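3 min read

Setting up a timed test on the Trekedent

1. Place the two gates 60 feet apart and face the lenses toward each other.
2. Hold Start until the light blinks green.
3. Enter the athlete's number and select Sprint.

Caution: Keep the run-off lane clear past the second gate.

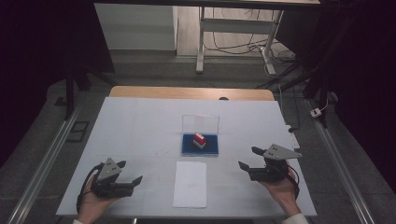

Akande, November

4. Send one runner at a time. The gate stores 600 runs.
5. Press Save after each run.

Note: A split marked "--" means a beam was missed. Repeat the run.

Contact | © Trekedent | Back to top

Comments

Hanna Dudek: Does Save work in Jump mode?

Osaze Ekwueme: Yes, same button.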